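Rauchmelder in der Mietwohnung: Batterie leer, wer zahlt?

Forum > Wohnen und Mieten > Nebenkosten und Instandhaltung
Seite 1 von 1

kellerkind_ost
Hallo zusammen,
wir wohnen seit sechs Jahren in einer Dreizimmerwohnung, die Verwaltung macht die Firma Vostel. Beim Einzug hingen in beiden Schlafzimmern und im Flur schon Melder. Der im Flur piept seit letzter Woche alle paar Minuten kurz. Ich habe bei Vostel angerufen und die Auskunft bekommen, Batteriewechsel sei Mietersache. Im Mietvertrag steht dazu nichts. In der Abrechnung taucht aber jedes Jahr eine Position "Wartung RWM" auf. Muss ich jetzt trotzdem selbst wechseln?

Tannenweg 212
Welches Bundesland? Das ist überall in der Landesbauordnung geregelt und eben nicht einheitlich. Einbau ist Sache des Eigentümers, bei der Betriebsbereitschaft kommt es darauf an.

kellerkind_ost
NRW.

Tannenweg 212
In NRW ist für die Betriebsbereitschaft grundsätzlich der unmittelbare Besitzer zuständig, also du, es sei denn, der Eigentümer hatte das schon vorher selbst übernommen. Wenn ihr jedes Jahr Wartung bezahlt, spricht einiges dafür, dass er es übernommen hat. Schau nach, ob jemand tatsächlich zur Wartung da war.

mieze_lu
Ich würde da kein Fass aufmachen. Eine 9-Volt-Batterie kostet ein paar Euro, rein damit und fertig. Mit der Verwaltung wegen so etwas Briefe schreiben kostet mehr Nerven als es bringt.

Dachgeschoss298
Sehe ich anders. Wer Wartung abrechnet, muss auch warten. Bei uns hat die Verwaltung zwei Jahre lang abgerechnet und es kam niemand. Wir haben Belegeinsicht verlangt und die Position wurde gestrichen.
Außerdem haben viele neuere Geräte eine fest verbaute Lithiumzelle. Da wechselst du gar nichts, da muss der ganze Melder getauscht werden. Und dann ist es keine Frage der Batterie mehr, dann ist es Instandhaltung und damit Vermietersache.

kellerkind_ost
Wie erkenne ich das? Ich sehe von unten keine Klappe.

Dachgeschoss298
Gegen den Uhrzeigersinn vom Sockel drehen und auf die Rückseite schauen. Dort steht normalerweise das Herstellungsdatum oder ein "Austauschen bis". Manchmal steht es auch seitlich.

Lötzinn
Nicht jeder lässt sich gegen den Uhrzeigersinn lösen, manche haben eine kleine Sicherung, die man mit dem Schraubendreher eindrückt. Wenn es klemmt, nicht mit Gewalt. Und wenn er beim Abnehmen losgeht: Prüftaste drücken, dann ist meistens Ruhe.

mieze_lu
Das meinte ich. Jetzt steht er auf der Leiter und hantiert mit dem Schraubendreher, wegen einer Position von ein paar Euro.

Tannenweg 212
Es geht nicht um die paar Euro. Wenn er am Melder des Vermieters herumbastelt und der hinterher nicht funktioniert, hat er die Diskussion auf einer ganz anderen Ebene. Ich würde schriftlich den Mangel melden, mit Frist, und die letzte Abrechnung in Kopie dazulegen.

kellerkind_ost
So, der Melder ist unten, ging ganz leicht. Auf der Rückseite steht "Austauschen bis Januar" und das Jahr ist längst vorbei. Batteriefach gibt es keins. Ich schreibe jetzt an Vostel. Zur Wartung war in der ganzen Zeit übrigens genau einmal jemand da, von einer Firma Fisero.

Dachgeschoss298
Dann ist die Sache klar. Reinschreiben, dass das Gerät abgelaufen ist und du Austausch verlangst. Die anderen im selben Schreiben gleich mit nennen, die sind vermutlich genauso alt. Und Foto von der Rückseite machen, bevor du ihn wieder aufhängst.

Lötzinn
Bis dahin würde ich mir einen eigenen in den Flur hängen, den kannst du beim Auszug mitnehmen. Auf EN 14604 und das Q-Zeichen achten. So eine schlichte weiße Bauform reicht völlig, Funkvernetzung braucht in einer Etagenwohnung kein Mensch.

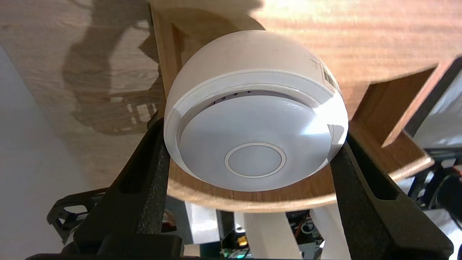 Nachtrag zum Anbringen (Lötzinn)
Zimmermitte, mindestens 50 cm Abstand zur Wand und zu Lampen. In schmalen Fluren mittig zwischen die Wände. Klebepads halten auf Raufaser schlecht, lieber bohren.

mieze_lu
Ich habe Magnetpads auf Raufaser, hält seit Jahren.

Lötzinn
Kommt auf den Anstrich an. Bei uns kam das Ding samt Tapete runter, nachts um halb drei.

kellerkind_ost
Kurze Rückmeldung: Vostel hat geantwortet, alle Melder werden getauscht, Termin kommt von Fisero. Zur Wartungsposition steht in dem Schreiben kein Wort. Belegeinsicht verlange ich jetzt trotzdem.

Tannenweg 212
Richtig so. Denk an die Frist, Einwendungen gehen nur zwölf Monate nach Zugang der Abrechnung. Was davor liegt, ist in der Regel durch.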